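Cable storage: how do you all keep the spares under control?

archie_f
I finally did it! After years of shoving every cord I own into one drawer in the hall, I pulled the whole thing out onto the living room floor last night and sorted it. 294 cables. I counted twice because my wife didn't believe the first number. I had a great evening, by the way, put a record on and everything.

So now I have piles, and I'd love to hear what works for people long term. My plan is one zip bag per type, label on the outside, bags standing up in a shallow tub like file folders. Is that overkill? Is it not enough? I'm in Fluststead, small apartment, one closet, so nothing that needs a wall.

Olumide
Zip bags are great, don't let anyone talk you out of them. I've had mine going since before we moved and the labels still stick. Two tips. Squeeze the air out or they slide all over each other. And write the length on the label as well as the type! You'll want the six-foot one and you'll open four bags of three-foot ones first.

halina_j
Congratulations on the drawer! But I have to ask, how many of the 294 are you keeping? I did mine in May and the storing part took ten minutes once I'd been strict about the tossing part. I had 17 of the same phone charger cord. I kept three.

archie_f
Um. All of them so far?

halina_j
Archie.

archie_f
I know, I know. But there's a printer cable in there that saved a friend's weekend last year. You never can tell!

CamSuth
I'm going to disagree with the bags. I used them for a long time and hated it. You can't see what you've got once there's more than one cable per bag, and they crack along the fold. What I do now is over-under coil every one of them, hook-and-loop strip around it, and hang them on pegs sorted by length. I do sound for a community theater and we have close to a closet's worth, all on pegs, and I can put my hand on any of them in the dark. Learning over-under takes one evening and it's so satisfying once your wrists get it.

Olumide
He said nothing that needs a wall, Cam.

CamSuth
Over-the-door hooks! Doesn't touch the wall. The Guthrie ones with the wide lip hold a surprising amount.

Olumide
Fine, that's a good answer. I still say bags for the little stuff though. Nobody is hanging a six-inch USB cord on a peg.

LatriceK
Oh I love this topic. I went the complete opposite way from both of you and I'm going to defend it: open cardboard boxes, one per category, no coiling, no bags, no labels past a word on the front in marker. I run the repair night at our library and we've tried everything. The tub with dividers (people ignored the dividers). The pegs (people put things back on the wrong peg, and then it's worse than a pile). The fancy Gultden case with the foam, lovely, cost too much, and the foam only fits the cables it was cut for.

With boxes, putting away is one toss, so it gets done. Yes, you have to dig a bit. Digging through a box of only power cords is nothing like digging through a drawer of everything. I get the plain brown shipping kind with the attached lid and just leave the lid flopped back while we're working. 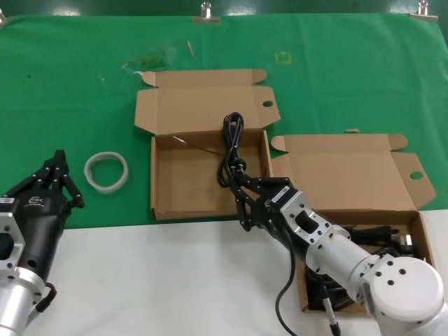 The one rule I do enforce is that a box can't get so full the lid won't close. When it won't, somebody has to sit down and weed it before anything new goes in. We test what we can, tie a bit of red yarn on anything that fails, and those go to the electronics recycling at the end of the night.

halina_j
The lid rule is so good. I'm stealing it for my sewing stuff too.

CamSuth
I can't do the toss. I just can't. Every time you stuff a cable in loose you're putting a kink in it somewhere, and the good ones don't forgive you. For a library full of old phone chargers, sure. For anything you paid real money for, please coil it.

LatriceK
Fair, and I'd coil a nice audio cable too! But Archie's drawer isn't a theater. I'd bet most of what's in those piles came free with something.

archie_f
She's right, nearly all of it came free with something. There are two good speaker cables and the rest is whatever was in the box with a phone or a router.

Olumide
Then do both. Coil and hang the two good ones, bag the tiny adapters, box for the rest. Everybody wins and I get to be right about bags.

halina_j
Does anybody label the plug end? I put a little flag of masking tape on the power bricks saying what they belong to. The Reltix baby monitor brick and my old router brick look exactly alike and they are different voltages. I found that out the exciting way.

CamSuth
Yes!! Label your bricks. That one I'll agree with everyone on. Paint pen straight on the plastic holds up better than tape. Tape gets gummy over a warm summer.

LatriceK
Seconding the paint pen. Silver shows up best on black.

archie_f
Okay, update after lunch. I went through again with Halina's voice in my head and the keep pile is much, much smaller. I practiced over-under on the speaker cables and got it on maybe the fifth try, and Cam, you're right, it's weirdly fun. Boxes for the rest, I've got a couple in the recycling that are the right size. Paint pen is on the shopping list.

The printer cable stays.

halina_j
The printer cable can stay.

Recent threads
Best marker for writing on black plastic?
Shoebox or drawer for spare batteries
Show us your junk drawer, before and after
Where do you recycle old chargers in Fluststead?
Over-the-door hooks that don't scratch the paint
Is it worth keeping the boxes things came in?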